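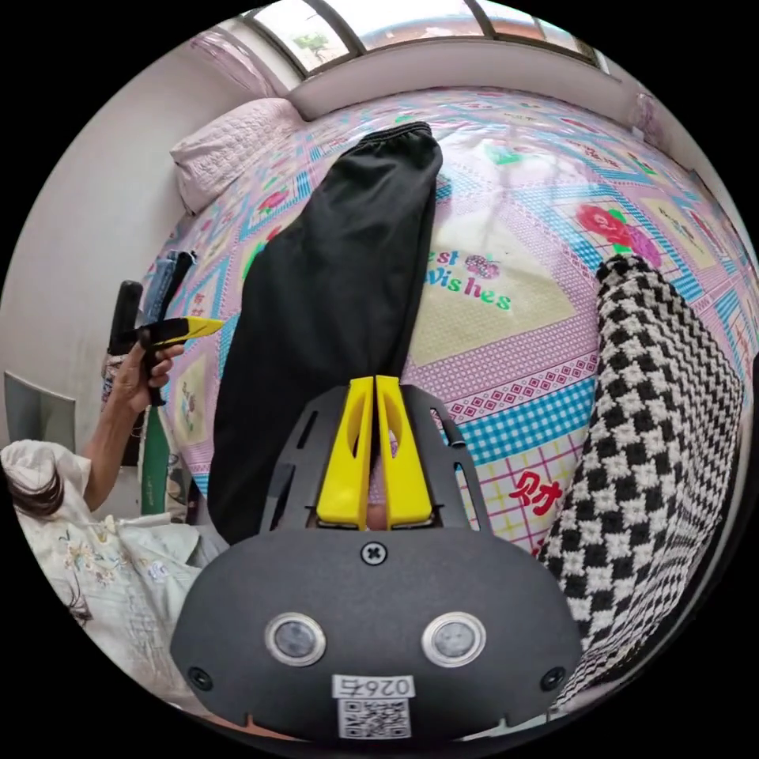
Calças pretas de cintura elástica, esticadas em cima da colcha.

Boa tarde a todos, entrem, ainda há cadeiras à frente. (Esperar um bocadinho, deixar as pessoas sentarem-se.)

Vou falar de dobrar roupa em cima da cama. Eu sei, eu sei, parece conversa para dois minutos, e a minha irmã disse-me exatamente isso quando lhe contei que vinha cá. Mas eu dobro roupa na cama desde miúda, a minha mãe dobrava na cama, a minha avó também, e só há pouco tempo é que percebi que andava a fazer metade das coisas ao contrário!

Começo pelas calças pretas de elástico porque são as minhas inimigas. Umas calças de ganga ajudam: têm costuras grossas, têm peso, ficam onde as pomos. As de elástico fogem. A cintura encolhe, o tecido de baixo faz pregas, e quando damos por isso temos um chouriço. O que eu faço é deitá-las ao comprido, com a cintura para o lado de lá e as pernas viradas para mim, e alisar com a mão aberta de cima para baixo. Só depois é que junto uma perna à outra.

(Perguntar à sala: quem é que dobra ao meio primeiro pela cintura? Deixar levantar a mão. Há sempre discussão, dar um bocado de tempo.)

Pois eu também dobrava assim. O problema é o elástico franzido, que fica com o dobro da grossura e depois a pilha tomba na gaveta. Agora dobro perna sobre perna, meto o bico do gancho para dentro e venho da bainha para a cintura, em três partes. A cintura fica por fora e sem aperto nenhum. Experimentem em casa com umas calças velhas antes de implicarem comigo. 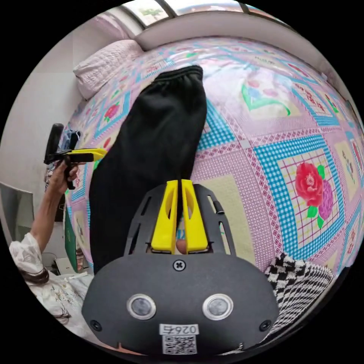
Outra coisa de que gosto muito na cama é a altura. Uma mesa de cozinha é boa, mas está sempre ocupada, e a tábua de engomar é estreita demais para pernas compridas. A cama tem espaço para a peça inteira e ainda sobra para o monte do que já está feito. O defeito é ser mole – se carregamos muito, o colchão cede e a dobra sai torta. Mão leve, portanto.

E a colcha conta! Roupa preta numa colcha escura é um castigo, não se vê onde acaba a bainha. Numa colcha clara e cheia de flores vê-se tudo, até o cotão. A minha mania é tirar o cotão antes de dobrar, com um daqueles rolos adesivos. O meu é da Prullar, já vai na segunda recarga e cola mais do que devia, às vezes levanta-me a colcha toda. Se a colcha tiver quadrados ou riscas, melhor ainda, servem de régua: encosto a costura lateral a uma linha do desenho e já sei que está direita.

(Aqui contar a história da gaveta da Camodard. Não me alongar, da última vez perdi quase 8 minutos com isto.)

Comprei uma cómoda da Camodard convencida de que as gavetas davam para calças ao alto, todas em fila, como se vê nas revistas. Não davam. Medi por fora, não medi por dentro, e entre o fundo e as corrediças perde-se uma altura que nem imaginam. Tive de voltar a dobrar tudo, uma parte mais. Por isso agora levo a fita métrica para a loja e meto o braço dentro das gavetas sem vergonha nenhuma. 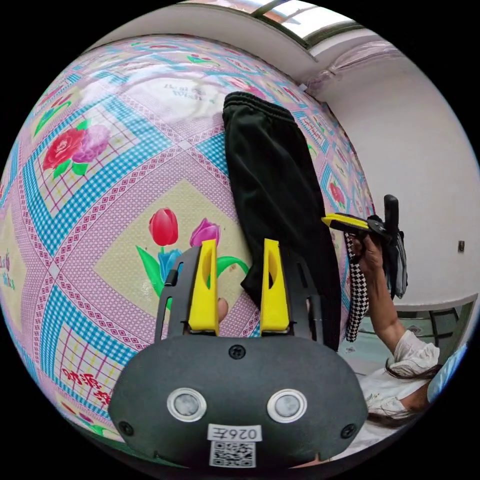
Passando às calças de treino, que me perguntam sempre. As minhas são da Brusport, com um tecido muito escorregadio, e essas eu enrolo. Começo pela bainha e vou apertando até à cintura. Em mala de viagem enrolo quase tudo, aliás, menos as camisas. Em gaveta só enrolo as que escorregam.

Quanto a vincos: se as calças são de malha ou de um tecido que perdoa, alisar com a mão chega. Se são de vestir, ferro primeiro, deixar arrefecer esticadas na cama e só depois dobrar. Eu durante anos dobrei com o tecido ainda quente e ficava com o vinco marcado no sítio errado até à lavagem seguinte.

(Demonstração. Levar umas calças de elástico e uma toalha clara para pôr na mesa. Dobrar devagar uma vez, depois à velocidade normal. Pedir a alguém da primeira fila para tentar.)

Se houver tempo, falar das calças penduradas: cabide com molas para as de vestir, nunca para as de elástico, que ficam com duas orelhas na cintura. Se não houver, passar logo às perguntas e distribuir a folha com as medidas das gavetas.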